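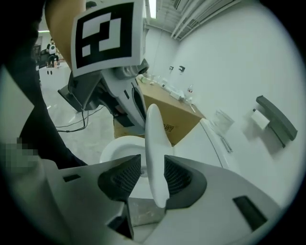 Section 4. Cleaning up and getting the toilet ready for its new seat

I put this section after the unpacking one for a reason (see the list in Section 2 if you skipped it, I know how it goes). By now you've got boxes, bags and little bottles all over the bathroom, and you're itching to bolt something down. Give me half an hour first!

Before you start, set up a work surface. I use one of the shipping cartons, because it's the right height for somebody kneeling and I don't care what drips on it. Keep only the things you need for cleaning on it, and put the hardware bag somewhere else.

1. Turn off the water at the wall valve and flush once to drop the level in the tank.

2. Squirt cleaner under the rim and leave it for the time on the label. I like the Dondska gel – it clings – but whatever you have under the sink is fine.

3. Scrub the bowl, then go after the two spots where the old hinges sit. That's where the gunk collects, and a new seat won't lie flat on it.

4. Pop up the hinge caps with your thumbnail. If they fight you, slide a plastic card underneath and work it side to side.

CAUTION: No metal screwdriver on the caps, please. I chipped a rim that way in April and I still see it every morning.

5. Undo the bolts by hand as far as they'll go, then use the wrench from the Brurnell kit. Hold the seat with your other hand so it doesn't swing.

6. Wipe everything dry with a paper towel, including the underside of the rim near the bolt holes.

NOTE: Leave the protective film on the floor until the whole job is finished. Bathroom tile gets slick, and a dropped bolt will find the one bare spot.

7. Route the power cord along the wall and leave it unplugged for now. You'll connect it in Section 6.

8. Lay the new seat unit on its side within arm's reach, on something soft if you've got it. Don't stand it up on its hose fitting.
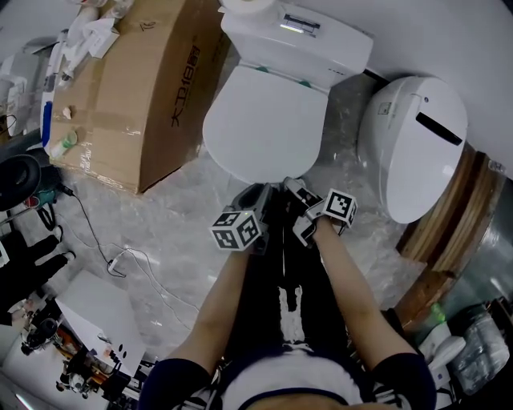
Crescencio Escobedo wrote in to say that he'd swap steps 7 and 8, so the cord never ends up pinned under the seat unit, and that he soaks stubborn bolts in white vinegar overnight before touching a wrench. I tried the vinegar on my next one and it's a good tip, so do that if yours are rusty. The order I'm leaving alone – my cord is short and I want to know it reaches before I go lifting anything heavy.

9. Check that both bolt holes are clear and move on to Section 5, mounting plate.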